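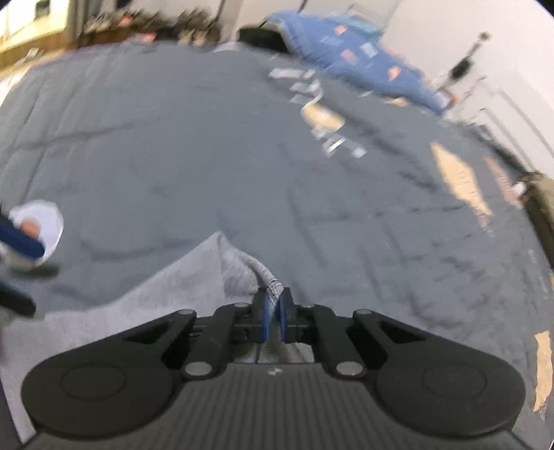
Light gray cloth on a dark gray blanket, with one corner lifted and twisted. Paper pieces and tape strips still to be cleared.

Clearing paper and tape from a blanket work surface

A blanket laid over a bench or floor protects whatever is on top of it, but it holds scraps. Clear it between jobs. The method below is the one used in the Darport workshop and takes some 4 minutes per blanket.

You will need
A flat-weave cloth, light in color
A lint roller or brush
A shallow box or tray for scraps
A trash bag

Step 1. Remove the cloth
Pick up one corner and raise it until the next corner comes free. Fold the cloth toward the middle so that anything lying on it stays inside. Do not drag it across the blanket. Shake it out over the trash bag.

Step 2. Pick up large scraps
Take cardboard first, then paper. Small paper pieces should be gathered by hand into a pile and lifted into the tray. Brushing at this stage pushes them into the folds.

Step 3. Lift the tape
Check each strip for the adhesive side. If it faces down, hold the blanket flat with one hand and peel from one end at a low angle. Strips left overnight may pull fibers. Stick the used strips to a piece of cardboard before discarding.

Step 4. Flatten and brush
Pull the blanket tight from opposite corners. Brush in one direction only, from the far edge toward you. Finish with the lint roller along the wrinkles.

Step 5. Inspect
Light scraps show clearly on dark gray. Dark scraps do not, so run a flat palm over the surface.

Notes
Wash the cloth separately from the blanket. Replace the roller sheet when it no longer picks up paper dust. Blankets from Wallner are stored folded, top side in.

See also: Folding and storing blankets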